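Grarnell Boards > Home & Shop Automation > Reviews and Buying Advice

Thread: Ganeo helper arm, monthly plan. Anybody paying for this?

tinroof_dave
Posts: 1804
Our shop got the sales call from Ganeo in July. The offer is a wheeled unit with one or two arms, leased by the month, plus what they call a "tidy routine library." You pick routines from a list (clear a surface, put things in a drawer, close up the furniture, that kind of thing) and they send a person out to set it up. After that you're on a support plan.

I've been burned by this pitch before, with floor scrubbers. The demo reel was great, and then we spent the whole lease moving chairs out of the way of a machine that was supposed to save us moving chairs. So before I sit through a second call I'd like to hear from people who have stood next to one of these while it was doing something boring.

Not interested in links to their videos. I've seen them.

mossyquarter
We looked at it and passed. The quote was fine until you got to the line for "new furniture onboarding." If you buy a different cabinet, they charge you to teach it the new cabinet. I asked what counts as different and got a long answer that didn't include a yes or a no.

plinth_and_post
That fee is negotiable. We got five onboardings thrown in. You have to ask before signing, and get it in the lease, because the setup person can't change it afterward.

tinroof_dave
Five sounds like a lot until you look around a shop and see how many kinds of drawer you own.

Elaheh Mohammadi
I went to a trial session for the drawer routine and watched for most of an afternoon. I don't work for them and I didn't buy.

My main notes. The hand is soft and padded, and it pushes on the front of the drawer without going for the handle. I asked about that and was told pushing is easier to get right than gripping, which I believe, but opening a drawer is on the same price list as closing one, and I would want to see it open a few before paying for both. They also leave things sitting on top of the furniture while it works. I liked that. A cabinet with nothing on it tells me very little about my office.

The room had ordinary mess in it, cables on the floor and so on, and I'd count that in their favor as well. On the other side, I asked three times for a success rate and was given the word "strong" three times.

Top drawer of the gray cabinet, arm coming in from the right:
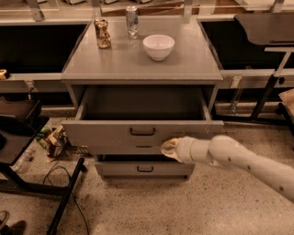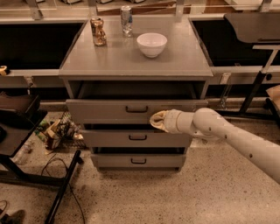 Alper Sezer thinks I'm being too generous about the cans and the bowl. He wrote to me after I sent him my notes, and his point was that light stuff on top proves nothing unless somebody weighs down the drawer too. A drawer with nothing in it will move if you lean on it. Put a week of screws in there and see whether the cabinet rolls, tips, or just sits still while the arm strains at it. He said I could quote him and that he'd post himself if he could ever remember his password.

tinroof_dave
Okay, this is what I was after. And I agree with Alper. In my shop every drawer is loaded and at least one has a bad slide that you have to lift a little as you push. My guess is the routine doesn't know about lifting a little.

Elaheh, did they say what happens if the drawer doesn't go all the way in? Does it try again or does it call it done?

Elaheh Mohammadi
They said it checks and tries again, up to a limit you can set. I can't tell you how good the check is. I asked whether it would treat a drawer left open by a finger's width as closed and the person said that depended on the settings. So, depends.

plinth_and_post
I'm the one here with a signed lease, so let me push back some. We use it evenings in a training room. It closes drawers and cupboard doors and puts cups in a bin. It's slow. I don't care that it's slow, I'm at home. What I care about is whether the room is usable in the morning, and it mostly is.

The bad slide problem is real though. We have one and we took that drawer off the list.

mossyquarter
"We took that drawer off the list" is the whole product for me. You pay for a helper and then you keep a list of what it can't help with.

plinth_and_post
You'd keep a list for a new hire too.

mossyquarter
A new hire figures out the drawer by lunch, and doesn't send me an invoice for it.

keelhauled
Has anyone compared it with the Keskin one? Same general idea, but you buy the arm outright and Gomevum does the install. No monthly fee, and no support to speak of either. I got a brochure that promises "full household autonomy by 2032" and I put it in the recycling myself.

tinroof_dave
I talked to Gomevum. Nice people, but they wanted a deposit before they'd come look at the building. Hard no.

wrenchlight
Small thing, but read the part of the Ganeo lease about floor surface. Ours is smooth concrete and they were happy. The carpeted office next door would have needed a separate visit. Also ask who moves the cables. In our paperwork that's the customer.

plinth_and_post
Cables are the customer, yes. Ours does okay around them if they stay put. We taped ours.

keelhauled
So the buyer tapes the cables, fixes the slides, and doesn't buy a new cabinet.

plinth_and_post
And it's still cheaper than the evening cleaning add-on we had. I can only tell you what our bills say.

tinroof_dave
That's fair. I'm not saying nobody should lease one. I want it tested on my stuff before I sign.

Plan as of now: I'm going to ask Ganeo for a session in our shop with loaded drawers, including the bad one, 100 closes, with me keeping the tally. If they say yes I'll post the numbers. If they want to bring their own cabinet I'll post that too.

Elaheh Mohammadi
Ask for opens as well. And ask for the retry limit to be written down before they start, or you'll be arguing over what counts as one attempt.

tinroof_dave
Good call, adding both.

mossyquarter
Put me down for a guess of "we'd prefer to use our own cabinet."

wrenchlight
Do they charge for a site test? They quoted me a travel fee and then dropped it when I stopped answering emails.

tinroof_dave
Haven't gotten that far. Second call is at 9:30 tomorrow morning and it's the first thing I'm asking.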